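Restitution question — judgment names a company that changed its name

Posted in: Courts & Probation
Posted 4th January

brimametti

My brother finished his 8 months in county last spring and he's been on probation since. As part of the sentence he has to pay restitution to the business he took the tools from, Derwood Supply. Fine, he did it, he's paying it — $70 a month out of his check, every month, through the probation office.

So last week I'm helping him with his paperwork at my kitchen table and I notice the payment receipts now say Clandason instead of Derwood. I called the store and the guy at the counter said they got bought out and it's all one company now. But the court order still says Derwood, and my brother is scared that he's been paying the wrong people and it's going to count as missed payments. His probation officer is out until the middle of January and the person covering her desk told him to "just keep paying," which did not make either of us feel better.
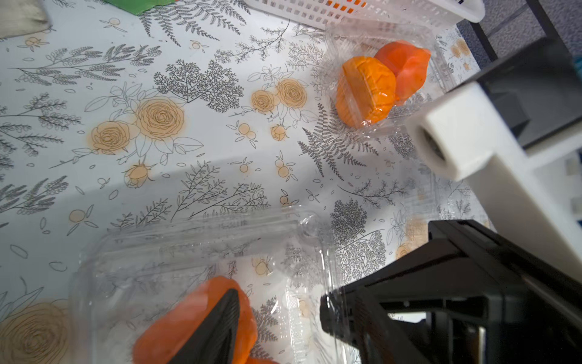
He has a review hearing coming up and I really don't want him walking in there with a mess. Does he need to get the order changed? Does he need a lawyer for that? He had a public defender before but I don't know if she's still his lawyer now that the case is over.

pana_and_toast

I went through something close to this with my own restitution (different state, so take it with some salt). The big thing is that he's paying through probation and not straight to the store. In my case the money went to the clerk and the clerk sent it on, and who cashed it on the other end was never my problem.

What I'd do is go to the clerk's window with the case number and ask for a printout of the payment history on the case. Mine ran 16 lines, one for each payment, with the balance at the bottom. If his payments are all on there he can breathe a little. Bring two copies to the hearing. Tell him to keep every single receipt too, even the faded ones — I take pictures of mine!

Also call the public defender's office anyway. Mine was "closed" on my case and she still called me back.

Brimametti fan 122

they always do this. keep paying or they will violate him

second_shift_sue

I worked the front desk at a probation office for a while, not a lawyer. I agree with the first reply about the printout. As for changing the order, where I worked that wasn't something the person on probation had to fix. The business that took over would send in papers showing it now owned the account, and somebody updated the payee in the system. The receipts changing names makes me think that may have already happened, but he should ask and get the answer in writing. An email is fine.

Please don't let him skip a month while he waits for his officer to come back. And if anybody from the store asks him to pay them directly, he should say no and let probation know. Some orders also say he can't have contact with the business, so maybe you should be careful about calling over there on his behalf. Check his conditions for that first.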